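From: Kuo-hua Liao
To: counter-layouts list
Subject: Re: Power strip on the counter: cord routing and charger position

> Two questions on the breakfast counter layout before I redo ours.
> First, does the strip have to run front to back? Ours is along
> the back wall, and the toaster ends up parked in front of half
> the outlets. Second, where do the charging cords go when they
> are longer than the run? The Ritwood sheet says "dress neatly"
> and leaves it at that.

On the first question: it doesn't have to, but I have kept it that way since the Hemgate counter and would do it again. With the strip down the middle, the outlets can be reached from either side and the toaster gets the back wall to itself. The cost is that the strip divides the work surface in two, so anything wide has to go on one side or the other.
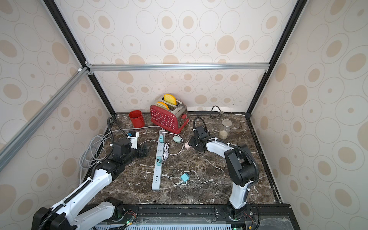
*Counter with the strip front to back, toaster at the rear wall, glass jar to its right.*

Assignments as I have them in the layout file:

- Rear wall: toaster, with the red cup on its left and the lidded jar on its right
- Center: power strip, switch end to the rear
- Outlet next to the switch: USB charger
- Spare charger: on the counter, unplugged, until it is needed
- Cord clips: on the counter, near the strip

The charger goes in beside the switch for reach. The blocks are chunky, and on a strip with tighter spacing than this one they would crowd the neighboring outlet. If you run two, leave a gap between them. Huang's version of the layout puts both at the front end, which works until you want to plug in something with a large adapter.

On the second question, coil the excess and tie it once. My cords are 2 m and the run from the charger is well short of that. I make loose loops, put one small cable tie around the bundle and leave enough tail at each end to move the charger without undoing it. Tight figure-eights look better on the day and are worse for the cord.

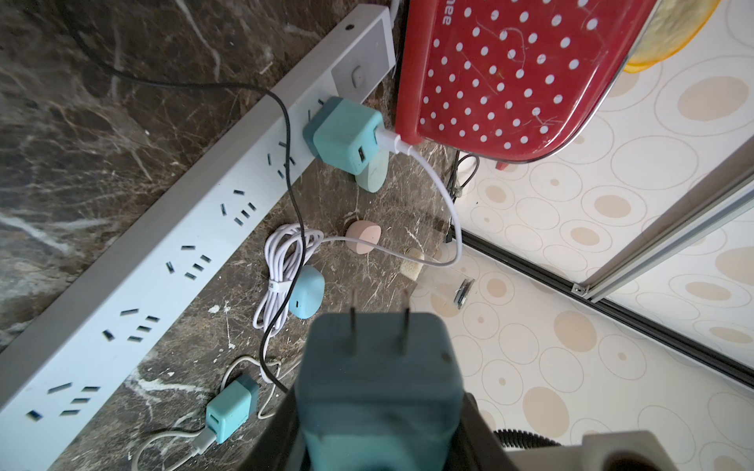

The clips come after the coil, never before. If you fix the clips first you commit to a path and then find the coil has to sit somewhere inconvenient, usually on top of the strip. Set the coil down, route the free end, then bring the clips to the cord. Mine are in pastel colors - pink, green, light blue - and I had a scheme that gave each cord its own color. It lasted until February. I now use whichever is nearest.

For the label on the underside of the strip, copy the rating from the strip you have. Do not copy mine from the file. The Tevunier template has a blank line for it, and at least two people on this list have filled that in from someone else's sheet. 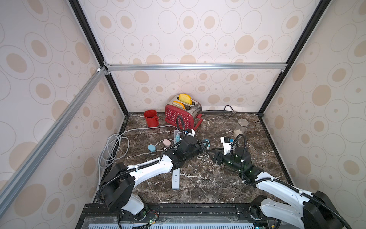

Spacing from the wall is the part I would like to see written down properly. The Ritwood sheet gives 80 mm behind the toaster and no figure for the sides. I use the same 80 on both sides as a minimum and 300 mm between the toaster and the first item forward of it, if the counter is deep enough. Toast slots should be clear above. Nothing gets stored over them, and no cord should pass over the top of the toaster when it is in use with real bread.

That last point needs checking every time the strip is moved. A cord that cleared the toaster in one position can end up lying right across it in another, and a white cord on a bright lid is easy to stop noticing. My check is to look from directly above the toaster before anything is switched on.
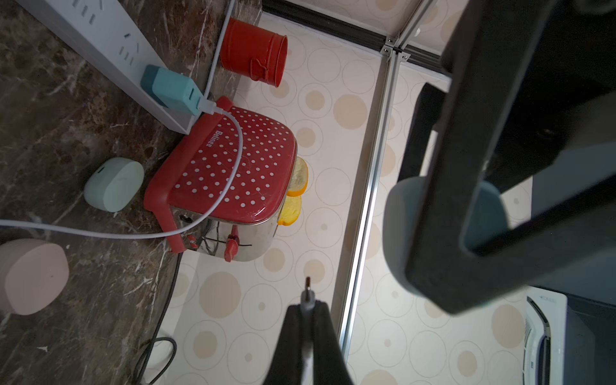
*White cord over the toaster lid: reroute before use.*

To fix it, lift the cord off, move the slack to the side of the strip away from the toaster and take up what is left in the coil. If it still reaches the lid, the coil is too small.

I will post the revised layout file once I have side clearances from someone other than me. If you measure yours, please send millimeters and say whether the figure is to the body or to the lever. The last round mixed both and I had to throw it out.

Kuo-hua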